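Home | Programs | Reports | Partners | Contact

Turingate Tidy Homes: progress report to the Rolland Fund
2025-05-11
Prepared by Léonie Poulain

We're really pleased with where the spring has taken us! Since February the team has made 634 home visits, and the grant has paid for 6 more months of sorting supplies and the van. Families are asking us back for second rooms, which we hadn't budgeted for but are very happy to see.

Living rooms are still the biggest request by a long way. Everything lands there: snacks, paperwork, toys, the washing. We begin with the trash, because a full bin in the first few minutes gets everybody moving (us included).
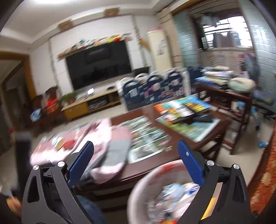

Wrappers in the bin, with the coffee table still to do.

Once the wrappers are dealt with, we go on to what we call the spread. An old bedsheet goes down on the tiles and things from the tables and chairs get put out on it, food with food, medicine with medicine. It costs nothing, it folds up at the end of the visit, and people can see what they own without opening a single drawer. Medicine boxes get their dates checked with the family before anything is put away – we added that step after a suggestion from our partners at Mellis, and it has been a great one. In homes with a play fence, we agree with the parents where the small stuff will live before we leave.
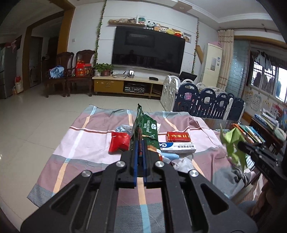

Spending and next steps

Supplies came in $900 under plan, mostly thanks to the bedsheets. We'd like to move that money to training and take on up to 9 new helpers over the summer. The Pramero neighborhood is next on our list, and the first visits there are already booked.

Recent reports
- Kitchens in one afternoon: what we learned
- Mellis partnership update
- Winter supply list
- Rolland Fund: first quarter budget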